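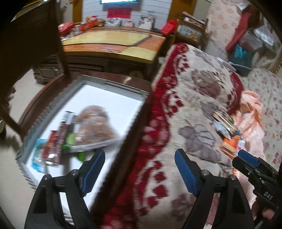 Putting the groceries away, for pay

My cousin's job title changed in April. She used to be a home helper, and now she is a home helper and "task contributor." The second half of that title means she does part of her normal work holding a gripper in each hand, two black fingers with a blue pad on each tip, while the thing records what she does. Sorting a chest freezer, for instance. Picking up packages, setting them down, moving on to the next house.

The agency she works for is called Viklund. It sends people into private homes to cook, clean, shop and generally keep older clients going. The company that wants the recordings is called Gestska, and the product they are supposed to lead to is a household robot by the name of Pirkska. I have never seen a Pirkska. Neither has my cousin, and neither has anybody at Viklund I've managed to talk to. There is a brochure.

I've been reading that brochure more than is good for me. It says the robot will "free up care staff for the moments that matter." I would like to know who decided which moments those are. My cousin says the freezer is one of them. She has a client who won't admit she isn't eating, and the only way to find out is to look in the freezer on two visits in a row and see whether the same bag is still on top. She puts the food away, she notices, she says something or she doesn't. You could have a machine put the food away and send a list of the contents to an app. I suppose the app would notice too, if someone had thought to ask it to. Then what? It sends an alert to an office, and someone in the office calls the client, and the client says she's eating fine, thank you.

The man in charge of the project on the Viklund side is Othmane Fawzy, and I want to be fair to him because he took an hour to talk to me when he didn't have to. He was a helper himself for years and he has the bad back to go with it. His case is simple. They can't hire enough people. The waiting list in our area has 313 names on it, and he reads me that number twice. If a machine can do the lifting and the laundry and the bending down into a freezer, his people might still be working at 60. He means it, I'm sure of that.

I asked him what happens to the visit. Right now my cousin gets paid for the time it takes to do the housework, and the talking happens while she does it. Take the housework out and you have a woman sitting in a bedroom with someone else's quilt and stuffed toys and cat picture, being paid to chat. Will they pay for that? He said that would be "a conversation with the funders." I have worked in offices long enough to know how that conversation goes. They'll cut the visit to ten minutes and call it a wellness check.

We have been here before, too, in a smaller way. A few years back it was the scheduling software, which came from an outfit called Gindine. It was going to give everyone back their evenings. What it did was find the gaps between visits and fill them. My cousin used to eat lunch in the car between her second and third client. The software could see that nothing was happening in that slot, so now something happens in it. She eats at red lights.

Then there's the money. Contributors get an extra $2 an hour while they are recording, which she was happy about until she worked out how much slower she is with the grippers. Thin things are bad. Cards and booklets are a nightmare, she says, and anything in a slippery bag has to be pinched just so. A freezer she'd normally sort while talking about somebody's grandson now takes her whole attention, and the talking stops. The target is 200 recordings per person, and the project as a whole wants 2,000 before anyone decides anything. After that, the extra pay ends. The recordings don't, of course. Gestska keeps those. I asked Fawzy if the helpers get any share of what comes of them and he looked at me kindly.

I should say what she thinks, as she's the one doing it and I'm only the one typing. She doesn't hate it. She says it's made her notice how much she knows. You don't think of yourself as knowing how to pick up a bag of frozen food until you've got two black fingers and it keeps sliding away from you. She's gotten quite good, and she's a bit proud of it, and she has opinions about the pads. She also thinks no robot is going to manage an actual home, with a quilt heaped up against the freezer and what might be a chair where there shouldn't be one, in her lifetime. I'm less sure. I think it only has to manage badly, as long as it does it cheaply.

What bothers me most is that none of the clients I know of asked for this. They signed a form, yes. I've read the form, and it's clear enough as those things go. But when my aunt's neighbor was on the waiting list, what she wanted was a person to come on the same days each week and know where the tea was. She was very specific about the tea.

Fawzy has promised the staff a meeting once the recording phase is over, with questions taken in writing beforehand. My cousin has sent in hers. It's whether she gets her lunch back.

Posted December 24, 2024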